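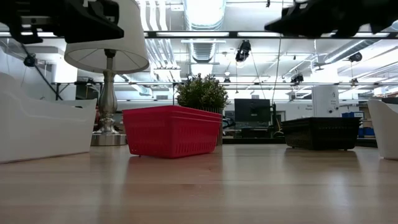 *Fig. 1: Baskets at the back of a pale wooden tabletop.*

## Skalcombe door speaker rings

Our group wanted better sound from an old Cloren hatchback, so we designed our own speaker rings in the Skalcombe workshop! The factory hole is an odd oval, and tracing it took three goes with cardboard.
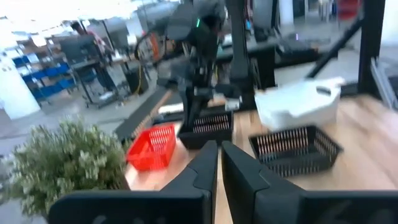

**Why not screw the speaker straight to the door?**
The magnet would hit the window glass, so the ring has to move it out by 30 mm.

Valentyna Lysenko drew the final version and we cut two, one per front door. We loved the fit. The left door still buzzes a bit at 300 Hz, probably from the trim clip, and we'd like to try foam tape next.
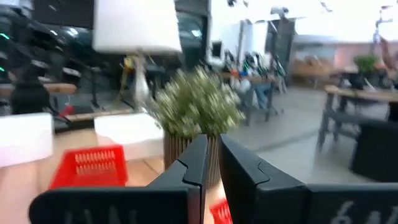
*Fig. 2: Potted plant with small white flowers.*

Rear doors are planned for August.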